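4. Sharpening the iron

Your Starkholm plane leaves the workshop with the iron ground, but it is not honed. Please hone it before the first use. The same steps are good for every later sharpening. If you bought the plane second hand, check first the back of the iron for rust pits near the edge. An iron with pits must be ground back until clean steel is reached.

You need: one coarse water stone, one fine water stone (4,000 grit), a honing guide, a flat screwdriver, a soft cloth and light machine oil. A stone of 2,000 grit can be used between the two, but it is not necessary for ordinary work.

CAUTION: The iron can cut you even when it feels dull. Hold it by the sides, never by the edge, and put it down flat when you change stones.

4.1 Taking out the iron

1. Put the plane on the bench on its side.

2. Lift the lever of the cap and slide the cap up until it comes free of the screw. Do not pull it with force. If it stays stuck, turn the screw a quarter turn to the left.

3. Lift out the iron and the chip breaker together.

4. Loosen the chip breaker screw with the flat screwdriver. Slide the breaker back, away from the edge, and then turn it sideways and take it off. If you turn it first, it will pass over the edge and make a nick.

Note: The screw on the Nikzad type of breaker is shorter than on our own. The two are not exchangeable.

4.2 Flattening the back

5. Soak the coarse stone until no more bubbles come up. The fine stone needs only water on the top.

6. Lay the back of the iron flat on the coarse stone and move it forward and back with even pressure. Only the part close to the edge must be flat. Continue until this part has the same dull color from corner to corner, then repeat on the fine stone.

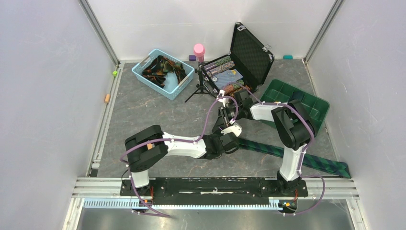
4.3 Honing the bevel

7. Fix the iron in the honing guide with the bevel down. Look from behind to see that the edge is square to the guide, and tighten the screw.

8. Pull the guide toward you on the coarse stone, with light pressure. Stop when you can feel a small burr along the whole back of the edge.

9. Change to the fine stone and make 18 strokes. Keep the stone wet.

10. Take the iron out of the guide. Lay the back flat on the fine stone and remove the burr with a few short strokes.

11. Dry the iron well and wipe it with one drop of oil.

4.4 Putting the plane together again

12. Slide the chip breaker on from the side, turn it straight, and move it forward until it is 2 mm from the edge. For hard or wavy grain, set it closer.

13. Put the iron back with the bevel down and close the lever cap. The lever must close with the thumb only.

14. Look along the sole and turn the brass nut until the edge just shows. Try the plane on a piece of scrap pine. If one corner cuts deeper, move the side lever a little toward that corner and try again.

Text: Iida Pitkänen. Checked by Kourosh Zarei.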